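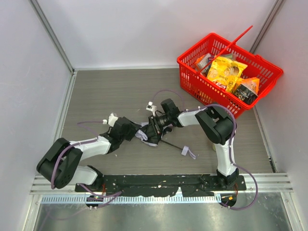
Pavville Pump & Tank – customer support
Ticket: rainwater pump short cycling, house supply
Opened 19 Oct 2019
Status: open, waiting on part
Customer: Junpei Oshima
Handled by: Naveed Shaikh
Unit: Wallner pressure pump with Mano pressure tank, 21 L, bladder type
Switch settings on sticker: cut-in 200 kPa, cut-out 400 kPa

Junpei Oshima wrote:
Hi, pump out the back by the rainwater tank is going on and off like mad. Any tap open, even the little one in the laundry, and it kicks in, stops, kicks in, stops. Couple of seconds each. Shower pulses hot then cold with it. Was fine in June when we had it serviced, started doing this maybe a fortnight ago and getting worse. Also it runs on its own at night with everything off, not as often but enough to wake the baby. Have turned it off at the wall for now and we're filling buckets off the mains tap out the front. What do I check first? I've got a tyre gauge and a bike pump, not much else.

Naveed Shaikh wrote:
Thanks Junpei. Sounds like two faults on top of each other so lets split them.

Fault A – rapid on/off with a tap open. Nearly always the pressure tank. Either the air charge is gone or the bladder has split.
Fault B – runs with all taps shut. Water is getting away somewhere. Leaking toilet cistern, garden tap, irrigation solenoid, or the check valve letting it drain back to the rainwater tank.

Leave it off at the wall. Do A first. Unscrew the plastic cap on the end of the pressure tank, press the pin in the valve for a second, tell me if you get air, water or nothing.

Junpei Oshima wrote:
Nothing. Tiny hiss maybe. No water. Tried the tyre gauge on it, needle didn't move.

Naveed Shaikh wrote:
Good, no water out of the valve is what we want. Water there would mean the bladder's gone. Probably just lost its charge. Pump it up and see if it holds.

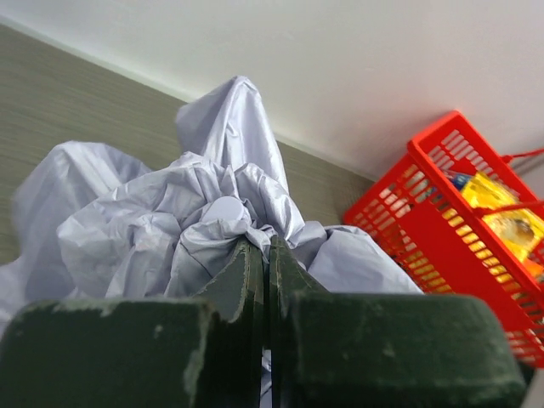

Do I have to drain the tank before I put air in it?

The water side needs to be empty and at no pressure. Power off, open the lowest tap in the house and leave it open the whole time you're pumping. If there's water pressure still in there the gauge reads that as well and you'll set it wrong.

Set the air a little under cut-in. So with your switch, just shy of 200 kPa. Bike pump will do it, takes a while. If your gauge is only in psi tell me and I'll convert.

Junpei Oshima wrote:
Gauge has both. Done, took ages, arm is dead. Cap back on, tap shut, power on. Pump ran up to 400 and stopped. Opened laundry tap, got a decent bit of water out before it came on again. Shower is normal!! Wife very happy.

Still comes on by itself though. Put my phone next to it while we had lunch, it started up by itself 2 times.

Naveed Shaikh wrote:
Great, that's A sorted for now. Check the air again in a week – if it's dropped, the valve core is leaking, cheap part, same as a car tyre. Soapy water on the valve will show bubbles if you cant wait.

Now B. Is there an isolation valve on the outlet side, between the pump and the house? Lever or wheel. Let the pump run up and stop, close that valve, watch the gauge for 15 min.
– Gauge holds: leak is on the house side, go looking at toilets and garden taps.
– Gauge drops: its the pump side, so check valve or a fitting at the pump.

Junpei Oshima wrote:
Lever one, yes. Closed it. Gauge dropped the whole way to cut-in and the pump started. No drips I can see anywhere round the pump, ground is bone dry. Checked the toilets anyway, food colouring in the cisterns, nothing came through.

Naveed Shaikh wrote:
Check valve then. Dry ground + gauge dropping = going back down the suction line into the rainwater tank. On that Wallner the check valve sits in the inlet fitting. Usually grit holding it open, or the seal's had it. When were your gutters last cleaned?

Junpei Oshima wrote:
Not since we moved in. There's a gum right over the roof so yeah.

Naveed Shaikh wrote:
That'd do it. Steps:
1. Power off, shut the valve at the rainwater tank.
2. Open a tap, let the pressure off.
3. Undo the inlet union by hand, no wrench if you can help it. Have a bucket under.
4. Pull the valve out, rinse it, look at the rubber. Should be flat, no nicks.
5. Bit of silicone grease on the o-ring going back. Not vaseline.
6. Open tank valve, fill the pump through the priming plug, power on.

Junpei Oshima wrote:
Got it out. Full of black muck and bits of leaf. Rinsed it. Rubber has a chunk out of one side so I'm guessing thats not good. Put it back for tonight, it's better but still starts up now and then.

Naveed Shaikh wrote:
Yep needs replacing. None on the shelf here, ordering from the Plaltosero warehouse, should be in Thursday. Will text you. Turn the pump off at the wall overnight till then, wont hurt it. Do the gutters before the new one goes in, and have a look at the leaf screen on top of the tank while you're up there.

Internal: 1 x inlet check valve + o-ring, Wallner. Customer to pick up. Keep ticket open til fitted and gauge test redone.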